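Wusitach River Flood Relief Fund
Minutes of the monthly meeting, Cunwood Grange Hall, January

The meeting opened at 7:10 p.m., ten minutes late, the key to the hall having been left inside the hall. The November minutes were approved after the word "robust" was struck from them twice.

1. Money

The fund stands at $459 after the chili supper. This is more than last month and less than the price of a used water pump, which was the point of the chili supper. The bank has again addressed its statement to the Cunwood Food Relief Fund. A letter will be sent, as it was in the fall.

The meeting agreed to stop paying for the second phone line. It has rung once, and the caller wanted a pizza.

2. Families still out of their homes

Of the households flooded out along the lower Wusitach, 4 are still in borrowed rooms. Two expect to be home by spring if the drywall arrives. The other two are waiting on the county, and were advised to take up a hobby. The Navarro Street spare rooms remain on our list and can be had for up to six weeks at a time. 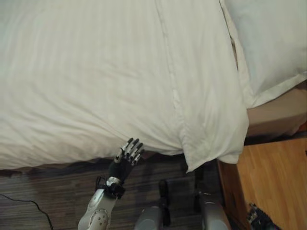
Mollix asked whether six weeks had ever meant six weeks. The chair conceded that the longest stay so far began as a long weekend. After discussion the wording was changed to "six weeks, renewable," and hosts will be phoned before the change goes on the form. Mollix asked that the minutes show the question was meant kindly. They now do.

3. Donated goods

The storage unit holds 173 boxes. A sort was held in December and got as far as the ones nearest the door. Winter coats went out the same afternoon. Nobody has come forward for the fondue sets.

Moved and carried: that the fund accept only blankets, cleaning supplies, unopened food and working heaters until further notice. An amendment to define "working" was also carried, with feeling. A sign will go up at the storage unit, in larger letters than the last sign.

4. County aid forms

The county has replaced its nine-page form with a shorter one of eleven pages. Households that filed the old form must file again, and may attach the old form as proof that they filed it. We will hold a help evening at the hall, with coffee and somebody who owns a stapler. People should bring proof of address, and those whose proof of address went down the river should bring a neighbor.

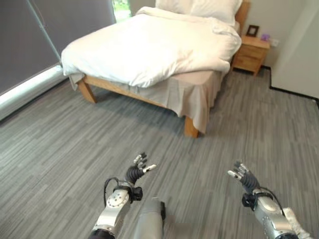 Page last changed: January, 9:42 p.m.

5. Sandbags

The town has offered us its leftover sandbags free of charge, provided we take all of them and do not ask how old they are. Accepted. They will be stacked behind the hall, well clear of the side door, the fire marshal having expressed himself on this subject before.

6. Spring drive

A pancake breakfast was proposed. A raffle was proposed. A pancake raffle was proposed and ruled out of order. The breakfast was carried by 2 votes, and the griddle will be borrowed from the church if the church has forgiven us for last time.

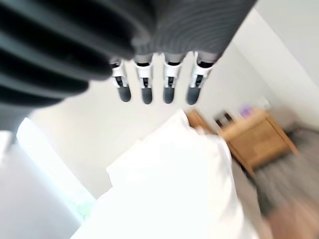 Navarro Street, spare room

7. Other business

The hall thermostat was discussed at length and left where it was. The next meeting is in February at 7 p.m., and a spare key will be kept outside.

Adjourned 8:55 p.m.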